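Section 3: Your First Practice Run in the Simulator

Welcome to the fun part! By now the Cornow Robotics Club software is installed and your team login works, so let's get the arm moving.

Before you start
Close other programs. The simulator slows down a lot when a browser is open next to it.

1. Open Zerkley and choose Practice, then Basket Table.
2. Set the run time to 480 seconds. That's plenty for a first try, and you can shorten it later when you're feeling fast!
3. Click Reset. The arm goes back to its start pose with the gripper up and the fingers apart.
4. Check your view before you touch the controls. You want the gripper, the tabletop and the whole inside of the white basket, with the black square resting in it.

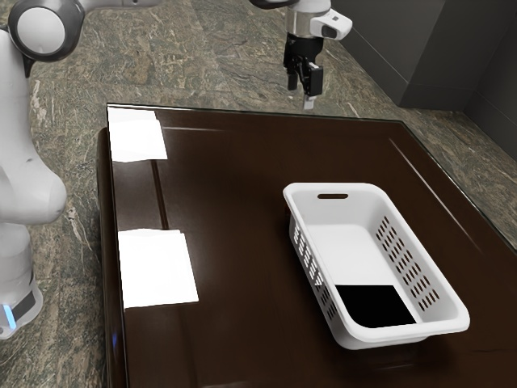 5. Move the gripper over the basket with the left stick. Go slowly (speed 3 is great for beginners) and stop above the rim.

CAUTION: Don't lower the gripper while it's still moving sideways. Hitting the rim ends the run.

6. Lower it, close the fingers and lift. Missed? Click Reset and go again!

Note: Save your 10 best runs and bring them Wednesday. Huguette Gaillard loves watching them on the big screen.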